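Folding, and who gets to do it

I have folded small clothes for a living for 16 years, first at the shop in Lirkport and now in the returns room at Kleinschmidt, so I read the memo about "assisted folding" with the warmth you'd expect. It was two pages long and used the word "journey" four times. Leonie Petersen printed it out and corrected the commas.

The plan is that the sleeves and hems get done by grippers and the rest of us move over to "exceptions." An exception is anything quilted, ruffled, stained, or missing a snap. In baby clothes that leaves one plain bib.

Quilting doesn't want to lie flat and ribbed trim wants to curl, and between the two of them you can lose a good part of a morning.

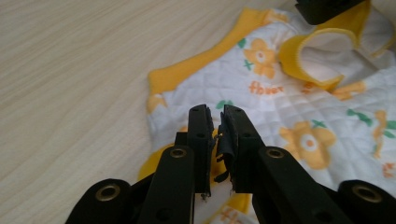
Adanech Wubshet thinks I'm being sour about it. She says her wrists have hurt since February and she would hand over every cuff in the building tomorrow, provided her hours stayed where they were. I had no comeback to that. The hours are the part the memo left out, and 27 of us signed a note asking. The reply said our engagement was valued.

Meanwhile my job has changed already. I used to fold. Now I get asked how I fold, which is harder, because my hands know and I don't. Do I start at the collar? Apparently I do, unless there's a ruffle, in which case I go in from the side and mutter. They wrote down "from the side."

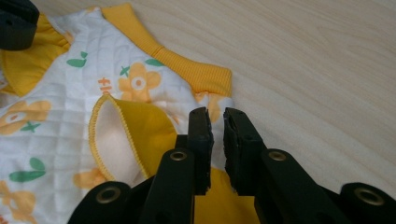 What I'd like in writing

The same hours through the changeover. Training on the new station before it opens, for everybody on the floor. And a chair, which I have been requesting since well before the robots.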